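Fri 23 April
Flenosach, second floor — electrical and general safety walk-through
Checklist revision 2

Items are marked OK, ACTION or N/A. Comments follow where the mark alone is not enough. Items marked ACTION stay open until rechecked on site; a message saying the work is done does not close them.

## 1. Panel and circuits

- [x] **1.1 Panel access clear.** OK. Floor marking is worn at the left corner but still readable.
- [x] **1.2 Panel door closes and latches.** OK.
- [ ] **1.3 Circuit directory current.** ACTION. The directory still lists the old Rokia office on circuits that now feed the copy room. Retype it. Handwritten corrections over the old sheet are not accepted.
- [x] **1.4 No open breaker slots.** OK. Blanks fitted.
- [x] **1.5 240 V circuit labeled at both ends.** OK. The label at the outlet end is new since the last visit.
- [ ] **1.6 GFCI outlets trip on test button.** ACTION. The outlet to the right of the kitchen sink did not trip. It was switched off at the breaker and tagged. Replace the unit, then test again with a plug-in tester as well as the button.

## 2. Cords and power strips

- [x] **2.1 No damaged insulation.** OK for cords in use. One desk lamp cord was found with a cut in the outer jacket and removed.
- [ ] **2.2 No extension cords used as permanent wiring.** ACTION. The cord behind the bookcase in the Plorkar room has been there since at least the previous inspection. Move the printer to the north wall, where there is a free outlet, or have an outlet added.
- [x] **2.3 No power strips plugged into other strips.** OK.
- [ ] **2.4 Heaters plugged directly into wall outlets.** ACTION. One heater was on a strip. The strip was warm to the touch at the plug end. Heater unplugged during the visit.

The heater in 2.4 has a working tip-over switch and can go back into use once it is on a wall outlet. The strip goes in the trash, with the plug cut off first so that it does not come back.
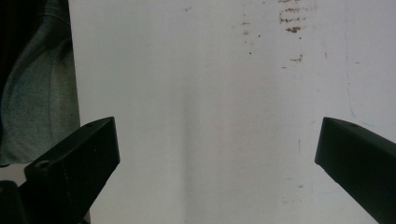

Can a heater share a wall outlet with something else?

It should have the outlet to itself, and the other loads on the same circuit need to be light. A phone charger elsewhere on the circuit makes little difference; a coffee maker or a second heater can trip the breaker.

## 3. Exits and lighting

- [x] **3.1 Exit signs lit.** OK.
- [ ] **3.2 Emergency lights hold on battery.** ACTION. The unit at the stair head went dim before the end of the test. Replace the battery and write the date on the case. Other units passed.
- [x] **3.3 Stair door closes fully from any position.** OK. The closer was adjusted after the last inspection and now pulls the latch in.
- [x] **3.4 Door not wedged.** OK at time of visit. A rubber wedge was on the floor beside the frame — removed.
- [x] **3.5 Corridor width kept.** OK. Narrowest point measured 106 cm, at the water cooler. Do not add anything opposite the cooler.

## 4. Extinguishers and alarms

- [x] **4.1 Extinguishers mounted and visible.** OK.
- [x] **4.2 Gauge in green zone, pin and seal in place.** OK.
- [ ] **4.3 Monthly check initialed on tag.** ACTION. The April line is blank on the kitchen unit. The unit itself is in good order.
- [x] **4.4 Smoke detectors sound on test.** OK. Monitoring was placed on test before the check and restored afterward.
- [ ] **4.5 Nothing stored within the clearance below sprinkler heads.** ACTION. Boxes on the top shelf of the supply closet are too high. Clear the top shelf and leave it clear; taking down the shelf would be better.

## 5. Kitchen and storage

- [x] **5.1 Microwave door seal and latch.** OK.
- [x] **5.2 Refrigerator cord and plug.** OK. Dust cleared from the coils.
- [x] **5.3 Cleaning products in original containers.** OK.
- [ ] **5.4 Shelving fixed to wall.** ACTION. The tall unit in the supply closet has brackets, but the lower one has pulled out of the drywall. Refix into a stud.
- N/A **5.5 Gas appliances.** None on this floor.

## Order of work

Do 1.6 and 3.2 first. Items 4.5 and 5.4 are in the same closet and should be done together, with the shelves unloaded. Item 1.3 should wait until the outlet work under 2.2 is decided, as the directory may change again. The recheck takes roughly 2 hours and needs access to the panel and the supply closet.

Inspected by: Abdel Hamid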